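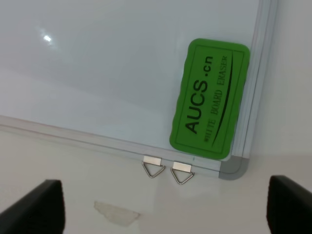

年末にどこへ行こうか迷って、結局、船で渡る町の紙工場を見に行ってきました。Pramness(プラムネス)という小さな港町で、そこにTrurker(トゥルーカー)という製紙会社の工房があるんです。年に2回だけ一般公開をしていて、夏の回は6月、冬の回は年の瀬。6月のほうは申し込みに出遅れて入れなかったので、半年越しのリベンジです!

行ったのは2019/12/30。こんな日に工場なんか開いてるの?と友だちに三回くらい聞かれましたが、開いてます。機械を止めて掃除をする時期なので、かえって奥まで入れてもらえるらしいんですよね。紙がどんどん流れてくるところを見たい人は夏、機械の隙間をのぞきたい人は冬。私は完全に後者です(洗濯機の裏とか見るの好きなので)。

まず船の話をさせてください。朝いちばんの便に乗ったら、風が強くて甲板に出られたのは最初の五分だけ。売店のシナモンパンがやたらと大きくて、顔くらいありました。上にのってる砂糖の粒がざりざりしていて、コーヒーは薄め。でもあの薄いコーヒーを紙コップで飲みながら灰色の海を見ていると、ああ冬の旅だなあという気持ちになるんですよ。帰りの便でも同じパンを買いました。

港から工房までは歩きで、道はずっと川沿い。途中に橋がふたつあって、案内メールには「二つ目を渡る」と書いてあったのに、私は一つ目を渡ってしまい、よそのお宅の鶏小屋に出ました。鶏にものすごく見られました。引き返して、受付に着いたのは開始ぎりぎり。もし行かれる方がいたら、二つ目の橋です。手すりが赤いほうです。

受付で名札をもらって、最初は二階の部屋で説明を聞きます。案内役はTove Vestergaardさんという方で、声がよく通って早口で、紙の話になると止まらない。参加者は11人でした。名札に番号がふってあって、私が最後の11番だったのでわかります。親子連れもいれば、製本の勉強をしているという学生さんもいて、私みたいな「なんとなく紙が好き」組は肩身が狭いかと思ったら、隣のおじさんも同じだったのでほっとしました。

説明で面白かったのが、ここの紙はほとんどが古布からできているという話。木綿のシャツやシーツの裁ち落としを集めて、細かく切って、水の中で叩いて叩いて繊維までほぐす。「よい紙は古い下着からできます」とToveさんが真顔で言うので、お子さんが大喜びしていました。叩く時間の長さで紙の性格が変わるそうで、短いとふんわりして水を吸う紙、長いと締まってぱりっとした紙になる。見本を二枚さわらせてもらったら、本当に指先で違いがわかるんです。同じ布からこんなに違うものができるのか、と何度もさわってしまいました。私の手汗で見本がへたっていないか心配です。

そのあといよいよ一階へ。エプロンを借りて、靴にビニールのカバーをかけて、階段をぞろぞろ降ります。下はひんやりしていて、湿った段ボールみたいな匂い。私はきらいじゃないです、あの匂い。

いちばん大きい機械が、布をほぐす叩解機。Firko(フィルコ)という愛称がついていて、楕円形のお風呂みたいな槽に、刃のついた太いローラーがのっています。この日は水を抜いてあったので、槽の底まで見えました。底がゆるやかに坂になっていて、繊維がぐるぐる回るようにできている。図で見てもぴんと来なかった仕組みが、空っぽの槽をのぞいたとたんに腑に落ちて、冬に来てよかった!と心の中で拳を握りました。

Firkoの面倒を見ているのはBart Declercqさん。無口な方で、最初は「ここが刃」「ここが軸」くらいしか言ってくれないのですが、製本の学生さんが刃の間隔について質問したら急にスイッチが入って、そこから長かった。刃を研ぐ順番、水の硬さ、ローラーを下げるときのハンドルの重さ。ローラーは一気に下げずに、少しずつ、音を聞きながら下げるそうです。どんな音かと聞かれて、Bartさんが口で「ごうう、ごうう、しゃー」と実演してくれました。「しゃー」になったら下げるのをやめる。文字で書いても全然伝わらないのが悔しい。

お待ちかねの紙漉き体験は、別の小さな槽で。木枠に網を張った道具を両手で持って、すっと沈めて、水平に上げて、前後左右にゆする。これだけなのに、難しい!私の一枚目は片側だけ厚くて、反対側は向こうが透けて見えるありさま。Toveさんに「地形がある紙ですね」と言われました。ほめ言葉として受け取っておきます。二枚目は力を抜いたら少しましになって、三枚目は調子に乗ってしずくを落とし、真ん中に丸い跡ができました。この跡は職人さんの間では嫌われものだそうですが、私は月みたいで気に入っています。

漉いた紙はフェルトにはさんで、圧搾機でぎゅうっと水をしぼります。ハンドルを回すのは参加者の役目。重くて、隣のおじさんと二人がかりで回しました。おじさん、終わってから腰をさすっていたけど大丈夫だったかな。乾燥には時間がかかるので、できあがりは後日郵送です。封筒の宛名を自分で書く方式なんですが、住所の番地を間違えたかもしれなくて、今ちょっと不安です。

お昼は工房の向かいにあるGovindasamy(ゴヴィンダサミー)という食堂へ。港町だし魚かなと思っていたら、豆のカレーと揚げたてのドーサの店でした。冷えた体にこれがしみる!レンズ豆のスープがついてきて、酸っぱくて辛くて、鼻がずるずるになりながら完食。年末なのでメニューは絞ってあって、それでも窓ぎわの席まで埋まっていました。マンゴーの漬物を瓶で売っていたので、一つ買って帰りました。思ったより辛いです。

午後は売店と、見本帳の部屋。この見本帳がもう、時間泥棒でした。会社が昔から作ってきた紙を綴じた大きな帳面で、一冊に200枚の紙が入っています。色の名前がいちいちよくて、「雨の前」とか「バターを切らした朝」とか。誰が名づけたんですかと聞いたら、歴代の事務の人だそうです。いい職場だなあ。透かしの入った紙は窓にかざして見せてもらいました。うすい魚の形がふわっと浮かんで、部屋じゅうで「おお」と声が出ました。

売店では便箋と、端紙の詰め合わせを買いました。端紙は袋につめ放題なのですが、欲張りすぎると角が折れるので注意です。私は折りました。便箋は48枚入りで、手紙なんて年に数通しか書かない人間には何年分なのかという量。でもあの「バターを切らした朝」色があったら、買うでしょう。

見学の最後に質問の時間があって、親子連れのお子さんが「紙はもとのシャツに戻れますか」と聞いたんです。Toveさんはしばらく考えてから、戻れないけれど、もう一度紙にはなれる、何回もなれる、と答えていました。ただ繊維が短くなるので、新しい布を足してあげるのだそうです。Bartさんが後ろで小さくうなずいていました。

帰りの船まで時間があったので、川沿いをもう一度歩いて、鶏小屋の前も通りました。鶏はもう寝床に入っていたのか、姿なし。港の待合室は暖房がききすぎていて、袋の端紙を出して眺めているうちにうとうとしてしまい、係の人に起こされて乗船しました。

持ち物メモも書いておきます。厚手の靴下、これは必須。一階の床が冷えます。袖はまくれる服がよくて、私はもこもこのセーターで行ったため、肘まで水を吸わせて午後じゅう冷たかったです。手を拭くタオルは貸してもらえます。帰りに紙を買う人は、硬めのファイルか箱を持っていくと安心。あと、船の時刻表は冬と夏で違うので、古いほうを見ないように。

次は夏の回に申し込むつもりです。水の入ったFirkoの「しゃー」を、今度は本物で聞いてきます。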